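How to Throw a Straight Lineout (Even If You Only Have a Wall)
By Usa Klinhom

If you've just been handed the number 2 jersey, congratulations! You get to push in the middle of the scrum, and you also get the job that a whole crowd goes quiet to watch. I love throwing in. I love it more than scoring, and I've told my coach so, and she thinks I'm strange.

I've been hooking for Wadley since college and I kept a notebook all last season with every practice throw in it, 3,394 of them. What follows is what I'd teach a new hooker in the first month, in the order I'd teach it.
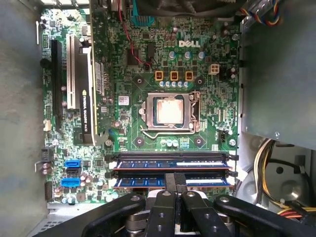 WADLEY – Jan 12, 2018

What you need

A match ball. Please use the same kind your league plays with, pumped up to the same pressure. A soft ball feels great in the hands and then on game day the real one slides straight out of them. Ours are Dedero balls and the grip on them is pretty deep, so I have one worn-out one and one newer one and I practice with both.

A wall, or a goalpost, or a basketball backboard. Chalk or tape. A line on the ground you can stand behind. Your phone on a water bottle if you want to film yourself, which I recommend a lot.

That's the whole list. You don't need jumpers or lifters until later on.

Step 1: The grip

Hold the ball in front of you with one point facing your target. Your strong hand goes toward the back of the ball, fingers spread across a seam. Your other hand sits lightly on the opposite side, a little farther forward, and its only job is to guide.

Some people hold it with both hands the same, right on the sides, and push it with no spin. It works for very short throws. For anything past the front jumper you want spin, and spin comes from the strong hand rolling off the back.

Check your thumb. If it's wrapped around under the ball you'll pull down on it as you let go and the nose will dip. Mine did this for a year.

Step 2: Feet

Two choices here and both are fine. Feet side by side, shoulder width, or one foot a little in front of the other. Side by side makes it easier to stay square. Staggered gives you more power to the back of the line. I throw side by side to the front and middle and step into it for the back, and yes, smart opponents notice that. If you can make yourself use one stance for everything, do it from day one.

Whichever you pick, stay behind the touchline until the ball has gone. Practice behind a real line or a chalk one every single time so you never have to think about it in a game. 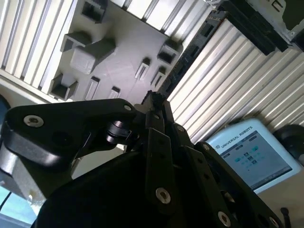

Gray fixture plate with raised sockets, and the gripper in front.

Step 3: The motion

Start with the ball above your head, elbows pointing forward and fairly close together. Take it back behind your head until you feel your stomach stretch a bit. Then bring it through, elbows first, hands last, and let it go when your hands are just in front of your forehead. Finish with both arms long and your fingers pointing at the place you wanted the ball to go.

Say it out loud if that helps. I say "up, back, point" and my front prop makes fun of me and I don't care.

Most of the power should come from your middle. Lots of new throwers try to do it all with their shoulders and by throw thirty they're sore and wild. If your shoulders ache and your abs don't, slow down and take a deeper stretch.

Step 4: The wall drill

Draw a vertical line on the wall, higher than you can reach. Then draw a short line across it at the height of a lifted jumper's hands. If you have no idea how high that is, go to practice, get somebody lifted next to a goalpost, and put a bit of tape on the padding or post. It's higher than you think!

Stand five meters from the wall. Throw at the cross. Catch the rebound, if it comes back to you, and go again. Do ten, rest, do ten more.

Left or right misses are the ones to fix first. A throw that's a little high or a little low can be rescued by a good jumper, but a crooked one gets whistled and the other team picks scrum or lineout. So for the first week, ignore height completely and only care about the vertical line.

When most of them hit the line, step back. Keep stepping back over a few weeks until you can reach fifteen meters with the ball still spinning cleanly.

Step 5: Two kinds of throw

The flat one (we call it the dart) goes hard and low to the front jumper. It leaves your hands fast and there's very little arc. You use it when the opposition has left a gap up front or when it's windy.

The loop goes up over the first jumper's opponents and drops into the hands of someone at the middle or back. Same motion, earlier release. Please don't try to get the loop by leaning back, because your feet come off the ground and then everything goes. Let go sooner and let the ball climb.

Do them alternately when you practice. Ten darts in a row teaches you to throw ten darts in a row, and that isn't what a match asks for.

Step 6: Keep a log

I know, I know. But it's the part that helped me most and I got a bit hooked on it (sorry).

Every session I wrote down the distance, the type of throw and whether it hit. In my first full week of back throws I took 128 and hit 59. I felt terrible about that number! Then I looked at the notes and almost every miss was to the same side, so I filmed a few and saw my guide hand was staying on too long. It took two sessions to sort out. Without the notebook I'd have just believed I was bad at back throws.

Keep it simple or you won't do it. A tick, a dash for a miss, an L or R next to the dash.

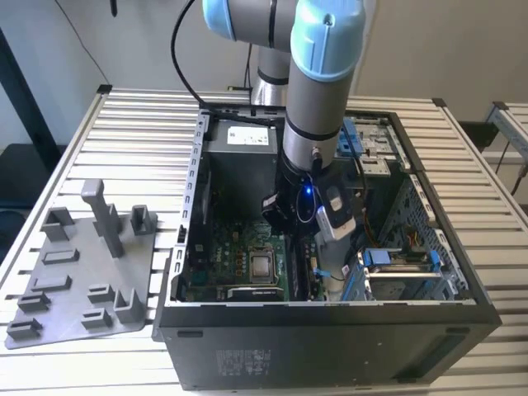
Robot arm over an open desktop case on the work table.

Step 7: Add people

Once you're steady on the wall, get one jumper with no lifters. Have them stand at the right distance, arms up, and just jump on their own. You're learning to throw at a moving thing.

Then add lifters. There's a timing problem now, and the timing belongs to whoever moves first. Decide as a group who that is. On our team the jumper moves and I throw on the bend of her knees. At Zurnalo, who we play every December, the hooker's hands trigger everything and the jumper reacts. Both can be quick. Mixing them up is how a ball sails over an empty space with five people looking at it.

Aim for the top of the jump. Her hands should meet the ball just as she stops rising. If she's catching it on the way down you're late, and the other side has had time to get up too.

Safety bit: don't do live lifts tired, don't do them on concrete, and lifters keep hold until the jumper's feet are on the ground.

Step 8: Calls

Start with three calls. Front, middle, back. That's plenty for your first season. We once had a call sheet with colors, cities and a number that you had to subtract from, and in the Petchrat Cup semifinal I stood there doing math while the referee told me to hurry up.

Pick words that sound very different when someone is shouting them into wind. Say them the same way each time. And if you didn't hear it, ask! A repeated call costs you a second or two.

Step 9: Do it tired

In a game you never throw fresh. You've just run the length of the field or come up out of a ruck with mud on your hands. So sprint, drop for five push-ups, wipe the ball on your shirt, and throw. Then do it again with a wet ball.

My own number for this is 65 percent to the back when I'm out of breath. It used to be a lot worse and I'm really proud of it.

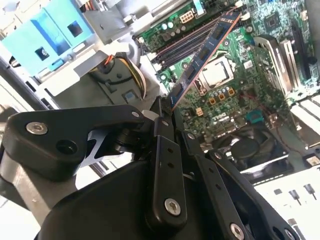 Gripper with a blue memory module.

A few problems and what usually fixes them

Ball wobbles: your guide hand is pushing. Practice some very short throws with it barely touching.

Always drifts to the strong side: your hips are turning. Go back to feet side by side and film from behind.

Nose drops halfway: thumb, see Step 1, or you're letting go too late.

Great at practice, crooked in games: build a routine and keep it the same in both. Mine is wipe, spin the ball once, find the seam, breathe out, look at the gap and not at the jumper. On the wall I do all of it too, every throw.

Cramps in the forearms: you're squeezing. Hold it like a loaf of bread you plan to eat later.

How much is enough? Three short sessions a week beats one long one. I do mine before team practice, fifty throws, and stop while they're still going well. If you have a different grip that works for you I'd love to hear about it – I'm always messing around with mine.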